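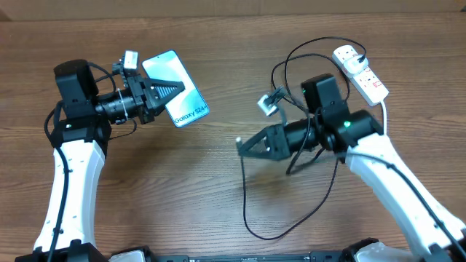
How to Set Up a Phone Charging Spot on a Wooden Table

39 shares | 2 comments

A table makes a good charging spot if the cord stays out of the way and the phone has a place to lie flat. You need a power strip with a switch, a charging cable that fits your phone, and a clean dry cloth. A clip for the edge of the table is optional.

Step 1. Clear and wipe the table

Move everything off the part of the table you plan to use. Wipe it with the dry cloth, going with the grain. If you use polish, let it dry completely before you put any cords down. Grit under a phone will scratch both the phone and the finish.

Step 2. Place the power strip

Put the strip near the back of the table, with its switch where you can reach it. Leave the switch off for now. Run the strip's own cord straight to the wall outlet and don't plug it into another strip.

Step 3. Lay out the cables

Unwind each cable all the way and lay it on the wood before you plug in anything. Long, loose curves are fine. Tight bends next to a plug are what wear a cable out. If you have more than one, keep them apart so you can tell which is which. Different colors help. My 98-inch Zavex cable is longer than it needs to be, and I just let the extra lie in a wide loop. 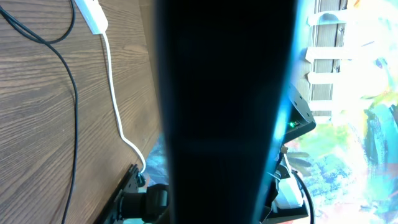

One black cable and one white cable, laid out across the wood.

Step 4. Connect the phone

Look into the charging port first. Pocket lint packs down in there and keeps the plug from going all the way in. Pick it out with a wooden toothpick, with the phone turned off.

Hold the phone by its sides and push the connector in straight. It should stop firmly. If it wobbles, take it out and check for lint again. Hold the connector, not the cord, when you unplug.
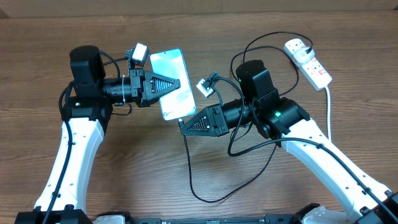 The charging cable goes in at the bottom edge of the phone.

Step 5. Set it down and switch on

Lay the phone flat, well in from the edge of the table, and leave slack in the cable. Turn on the strip and look for the charging symbol on the screen. If it doesn't show up, check the strip, then the adapter, then the cable, in that order. Don't cover the phone with papers or a cloth while it charges.

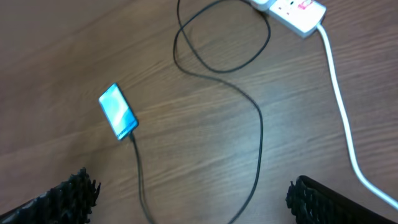
A reader wrote in to ask whether a runner under the phone would be all right, as her table has a soft wax finish. A thin cotton one is fine. Skip anything thick or fleecy.

Comments (2)

Guest, Fri 15 July
The lint tip fixed mine. I had already ordered a new cable from Mathur, so now I have a spare.

Guest
Can you do one on hiding the strip under the table? I bought a Leltau tray and can't decide which side to screw it to.

Contact | © Uvby Home Notes | Back to top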